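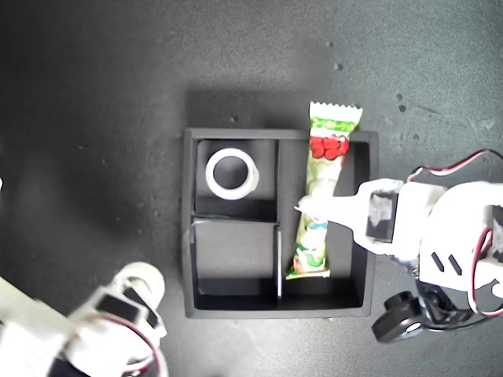 Slide 1. Magsi at the sorting tray, right-hand gripper over the snack wrapper.

Hello everyone, I'm Natalie Lightfoot, and I look after the small arms at Gurkstead. I was asked to talk about something that went well this year, and I said could I please do the other thing. So this is the story of how Magsi tried to pull its own tray off the table.

Leave the first slide up while I talk. It's a plain job. Things go in the tray, each in its own compartment, long thin ones in the tall one on the right. Look at the top of the wrapper, where it sticks out past the rim. Keep that in your heads, I'll come back to it.

(Pause. Ask who has run two arms over one table. Usually a few hands.)

Right, the fault. We'd done 2,002 picks without anything worse than a dropped item. Then one afternoon the right arm went down for a wrapper, closed, and got the wrapper and the divider wall together. It lifted. The tray came up with it, tipped, and slid into the left arm, which was parked closer than it should have been. The left arm felt a shove and did what we'd told it to do, which was hold its position as hard as it could. So now we had two arms fighting over a tray, and a servo getting very hot indeed.

I hit the stop. I'd love to say I was quick, but it was some 9 seconds, and that is a long time when something smells of warm plastic! The button was behind me. I knew where it was, I just had to turn round and lean over a chair to get to it.

Damage: one stripped servo, one cracked jaw, and a wire with its insulation rubbed through where it had caught on a joint. No one hurt. I did have my hand near the table a minute before, though, and I've thought about that a fair bit.

(Next slide, the current trace. Don't read out the numbers, just point at the flat top.)

What you want to see here is that flat bit. The motor was pushing at its limit the whole time and our software thought that was fine. We had a limit on how hard it could push and none at all on how long. The people at Estmont had warned us about exactly this in August and I'd put it on a list — a good list, very tidy, and I hadn't opened it since.

We changed two things that week. If a motor sits near its limit for more than two seconds, both arms let go and stop. And the stop button is now on the front edge of the table, where your hand already is.

Back to that wrapper. Because it pokes out over the rim, the arm's idea of where the middle is can be off, and it reaches in nearer the wall than you'd like. We haven't properly fixed that. Fistumton are trying a shallower tray and I'm hoping to borrow one.

(If short of time, skip the wiring slide and go to questions. Spare jaw is in my bag if anyone wants to see the crack.)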